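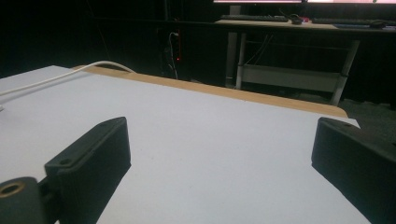
Teaching a machine to handle household objects begins with people, and with a large number of short recordings of their hands at work. At Serlow, a research program run jointly by the engineering firm Floda and the Theodorakopoulos Laboratory, operators carry out ordinary tasks with a hand-held gripper fitted with a camera, and the recordings become the examples from which a learning system is trained. Each recording opens in the same way, with the two black fingers spread wide and nothing between them, over a plain white surface. The program's coordinators regard this opening position as the most important rule in their manual. A system that is to learn when to close its fingers must first be shown, many times over, what it looks like when they are open.

By Orestis Mavromatis
November

Print this article | E-mail this article

The Serlow program was established to answer a practical question. Research groups have shown that a robot arm can learn a task from human examples, but they have been less clear on how many examples are required, and on how careful the people who supply them must be. Floda, which builds equipment for small warehouses, wished to know the cost before committing itself to a product. The laboratory agreed to organize the collection and to publish its methods.

Under the present schedule, an operator records 300 examples of a single task before moving to the next. The tasks are modest ones: setting a cup on a saucer, folding a cloth once, placing a spoon in a tray. An example usually lasts a few seconds. The operator returns the gripper to its starting position, pauses, and begins again.

According to Zoi Chatzigeorgiou, who supervises the operators, new staff members tend to work too well. They find one efficient way of picking up a cup and repeat it without change. The resulting examples are tidy and of limited use, as a robot trained on them fails when the cup has been moved a short distance or turned so that its handle faces away. Operators are therefore asked to vary the approach, the height and the speed, and to include attempts in which the first grasp is poor and must be corrected.

"We had to persuade people that a clumsy attempt was worth keeping," Ms. Chatzigeorgiou said. "They would delete it out of pride."

Deletion is now reserved for the review stage. Two reviewers examine every recording separately and mark it as accepted, rejected or doubtful. Doubtful recordings go to a third reader. The most common ground for rejection is a hand or sleeve passing in front of the lens, followed by recordings in which the operator began to move before the signal. In its first collection period the program set aside some 400 recordings for such reasons, and the list of faults compiled at that time is still issued to every new operator.

The question of background has also occupied the staff. One view holds that examples should be gathered in as many rooms as possible, so that the system does not come to depend on any of them. The other holds that a single station should be used until the basic movements have been learned. Serlow has taken the second course for its opening phase. The same station is used throughout, and the furniture and equipment beyond the table are left in their places from one session to the next.

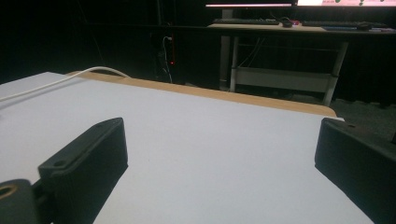 Masanobu Kuroda disagrees with that decision, and told the program's annual meeting that a system raised at one table will have learned the table along with the task. In his view the savings made in the opening phase will be spent again later, when the examples have to be gathered a second time in kitchens and storerooms. He has proposed that a fifth of all recordings be made elsewhere from the start.

The program's directors have accepted part of the argument. Beginning with the next phase, a second station will open at the Vuvbridge training center, where operators will repeat 5 of the existing tasks under different lighting and on different surfaces. The two sets of examples will be kept apart at first, so that their effect on the trained system can be compared, and will then be combined.

Working conditions are the subject of a separate chapter in the manual. Repeating a small movement hundreds of times is tiring to the wrist and to the attention, and the reviewers found that the quality of recordings declined steadily in long sessions. Sessions are now limited to 2 hours, with a change of task at the midpoint. Operators may stop at any time without giving a reason, and the recordings made up to that point are retained.

Floda expects to receive the first complete set of examples before the Vuvbridge station opens. The laboratory will release the manual, together with its list of faults, at the same time.

Print this article | E-mail this article
Shares: 36 | Comments: 5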